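## Call for participants: citizen panel on how candidates speak to voters

We are looking for residents of Saston and the district of Ogilvie who want to take part in a panel before the council election. The panel will watch campaign speeches and short online broadcasts, talk about them in small groups, and write down what was clear and what was not. The results will go to all campaigns at the same time and will be published on the Trorkus website.

You do not need to know much about politics. In our last panel we had people who vote every time and people who had never voted, and the talks were better for it. We ask only that you are ready to listen to a speech from a party you do not like until it ends.

**Who can apply**

- You are 18 or older and live in Saston or Ogilvie.
- You do not work for a party or a candidate, paid or unpaid.
- You can attend both evening sessions in August.
- You can read and discuss short texts in English. Perfect grammar is not needed – the author of this page also does not have it.

If you were a candidate in the past, you can still apply, but please write this in your application. We will decide case by case.

**What you will do**

There are 2 sessions, each from 6:00 PM to 8:30 PM with one break. In the first session every group gets three recorded speeches and a printed copy of each. You mark the sentences where you stopped understanding, or where you felt that a question was avoided. In the second session we look at live broadcasts and at the comments under them, and we discuss which answers from the candidates were useful for a voter.

Between the sessions there is one short reading at home. It takes less than an hour.

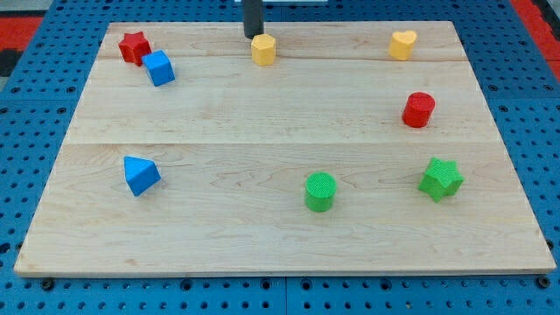

Groups have 12 people and one moderator. The moderator does not give opinions and does not correct yours. If somebody in the group becomes rude, the moderator can ask this person to leave. We had to do this in the past and we will do it again if necessary.

**Payment and practical matters**

Each participant receives $60 per session, paid by bank transfer within two weeks after the last one. Bus tickets inside the district are paid back if you keep the receipt. Soup, bread and coffee are served in the break. Please tell us about allergies when you apply.

The sessions take place in the Hetora building, Room 541. There is an elevator from the side entrance. The main entrance has steps and closes at 6:00 PM, so please come a little earlier or use the side door.

**Your privacy**

We record the sound of the discussions in order to write the report. Your name will not appear in it, and we do not ask how you vote. If you tell the group by your own choice, we remove it from the transcript. The recordings are deleted when the report is published.

**How to apply**

Send us a short letter, by mail or at the front desk of the Trorkus office in Saston. Write your age, your neighborhood, a phone number, and a few lines on the last political speech you heard and what you remember from it. "I remember nothing" is also an accepted answer.

We choose participants so that different ages and neighborhoods are present. Everybody who applies gets a reply before the end of July, also those who are not selected. If you need an interpreter for sign language, please say it in the letter and we will arrange one for both evenings.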